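Search posts, people, tags
Thread
5 min read

Marleny Grajales

1/ I've spent most of January collecting demonstrations for a robot policy, and I have complaints. Long thread. If you sell demonstration data for a living you may want to mute me now.

2/ Background. Our group is small. Gunnlaugur Þorgeirsson runs the training side, I run collection. We were handed a target: one arm, one tabletop, a handful of household objects, and a model called Jilen that is supposed to learn from whatever we feed it.

3/ The pitch for Jilen was that 40 episodes per task would do. Forty! I asked forty of what. Forty good ones, I was told. I asked what a good one was and got a link to a slide deck.

4/ The deck says a good episode is "natural, successful and diverse." Try teleoperating a gripper naturally. I'll wait.

5/ So we wrote our own rules. An episode starts with the arm at home and ends with the arm at home. If the operator drops the object and picks it up again, keep it and tag it. If the operator drops it and swears, keep it, tag it, there's no audio.

6/ That second rule took an entire afternoon of arguing. Gunnlaugur wanted drops thrown out, on the grounds that the policy will copy them. My view is that a policy which has never seen a recovery has no clue what to do after its first mistake, and it will make a first mistake.

7/ We settled it by training both ways. Result: a difference small enough that each of us thinks we won. I don't trust it in either direction. Four test runs per condition is a coin toss with extra steps.

8/ Current task is the mug task. On paper: move the mug to where the instruction says, leave the other object alone. The other object is there so the model has to pay attention to which thing you asked for.

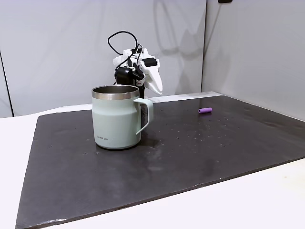

Mug task, mint mug and purple distractor on the dark board.

9/ Now the part that bugs me. Two objects is not much of an attention test. One is a big mug with a handle and a shiny steel rim, the other is a small purple thing lying on its side. You could solve this with a rule that says "go to the big one." I suspect the model has.

10/ Easy to check, you'd think. Swap the instruction, ask for the purple one. We did that with the last checkpoint and the arm went for the mug. Then it went for the mug again. I wrote "language following: unclear" in the log, which was generous of me.

11/ The fix everybody suggests is more data. We have 146 episodes of the mug task now, well past the magic forty. In most of them the mug is the target. Collecting more in the same proportions just teaches it the same shortcut, louder.

12/ Why are they mostly mug episodes? Because a mug looks great in a demo video and operators get through it fast. When people are paid or praised by the episode, you get the episodes that are quick. I include myself. I went back through my own sessions and I'm as bad as anyone.

13/ Reply from a friend at Valderrama, shared with permission: "we just randomize the target and make the operator read it off a screen." Yes. That's better. We started doing it last week and collection slowed right down, and the numbers person asked me why.

14/ Next gripe: "diverse." In our first batch, diverse meant the mug slid over a few inches between takes. Same board, same pale walls, same overhead light. I can't call that diversity with a straight face. It's one setup with jitter.

15/ I do get why people like a plain background. It makes the first training run behave, and you need one of those before you can debug anything. My problem is when that run ends up in a report with the word "generalizes" next to it.

16/ Small practical thing for anyone doing this: watch your reflections. A dark board under ceiling light picks up a wide soft glare, and a steel rim throws bright and dark streaks. If all your daytime episodes are one task and all your evening ones are another, the model can tell them apart by the light alone. Mix your sessions.

17/ Second practical thing: dust. Yes, dust. The board gets specks and smudges on it. Gunnlaugur wanted it wiped before each take. I'd leave it. A kitchen table has crumbs on it and I don't want a policy that falls over when it meets one. We compromised on wiping it whenever someone remembers.

18/ Third: label while you collect. We tried labeling afterward, in a tool called Plesach, and it's a perfectly decent tool, but at 6 pm you can't remember whether take 36 was a clean grasp or a nudge that got lucky. I found 36 marked as a success, watched it back, and the gripper never closed properly. It had pushed the mug to the goal with the side of a finger.

19/ Is that a success? The mug got there. The success detector was happy. If the mug had coffee in it I would not be happy. We now have a "pushed" tag, and I'd bet a good dinner that most public datasets with a mug in them could use one.

20/ Somebody always asks about simulation at this point. We looked at Gelus for generating extra episodes. It's good at rigid blocks on flat surfaces. The contact between a finger and a curved handle came out looking like two magnets having a fight. Maybe the next version – I'll believe it when I run it.

21/ What would change my mind about the forty-episode claim? Show me the forty. Show me how many were recorded to get them, who threw the rest out and on what grounds. A count of kept episodes with no count of discarded ones tells me very little.

22/ And test on something the collector didn't set up. We had a person from another team place the objects, no guidance, and the arm did visibly worse. They put the mug with its handle pointing away. None of us had done that much, because it's annoying to grab.

23/ So the plan for the next batch: targets assigned off a list, handle direction assigned off a list, a second mug in a different color, and every discard logged with a reason. It'll be slower and the totals will look worse.

24/ Gunnlaugur has read this and wants it on record that he still thinks the drops should go. Noted. I'll post the per-tag numbers when the retrain finishes, including the ones that make me look wrong.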